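Notebook - tableware bench, Vekville shop
April, morning session, started 9:40

Carried over from the last entry: the mixed crate from Saavedra is still unsorted. Lot number on the packing slip is 1209. The slip gives no pattern names, only "ceramic, assorted," so the sorting has to be done by eye and by rim.

Cleared the white table by the wallpapered wall and put out a first batch. It fills up quickly. Oval and tilted pieces take more room than the slip suggests, and there is no space left to work in front once the large rounds are down. Next batch should be smaller.

Working rule for today: sort by rim first, center second. Rim color is visible when plates overlap, center decoration often is not. Several plates here share the same dark teal and red, so color alone does not separate patterns. Lettering does.
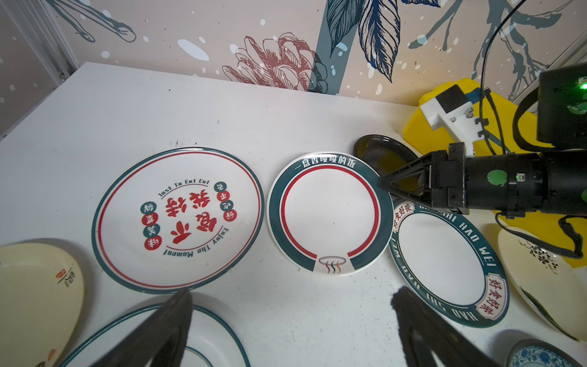
First batch on the table, before sorting. Large "Just To Eat Eat" plate at left.

Notes on patterns so far:

"Just To Eat Eat" / "Enjoy The Moment" - large round, white, teal rim, thin red inner ring, red calligraphy in the center. The second phrase runs upside down relative to the first, so either one can end up at the top on a shelf. Decision: first phrase up.

"一盘香喷喷的饭" - smaller round, wide teal border. Text at the top edge, steaming bowl icon in a notch at the bottom. Orientation is unambiguous. Log it under the Chinese text. A translated name was tried on the old sheet ("fragrant rice plate") and two people then filed it twice.

"HAO SHI HAO WEI" - white, teal border, phrase repeated all the way around, red square stamps with 好食好味. No obvious top. Use a stamp as the reference point.

Plum blossom - cream, small dark sprigs. Different family from the teal pieces, goes to the second shelf with the cream oval that has the red seal and calligraphy.

Blue-and-white floral bowl - separate. Bowls do not go in the plate count.

Black glossy dish - no pattern name assigned. Leave as "black, plain?" until the whole surface has been checked.

Teal rim with inner teal ring - easy to confuse with the red-ring plates in a stack. Put a paper tag on it.

Storage: Trorken dividers, 11 slots per rack. The large rounds need every other slot or the rims touch. Felt between all glazed faces, no exceptions for the small ones. Stack height limit stays at 200 mm, measured from the shelf, felt included.

Open items:
- Ask Clusteck whether the label stock comes off glaze without residue. Test on the underside only.
- Second copy of the rim chart for the packing end.
- Rack 2 has a loose foot. Do not load until fixed.

Stopped 11:50. Tags written, none attached yet.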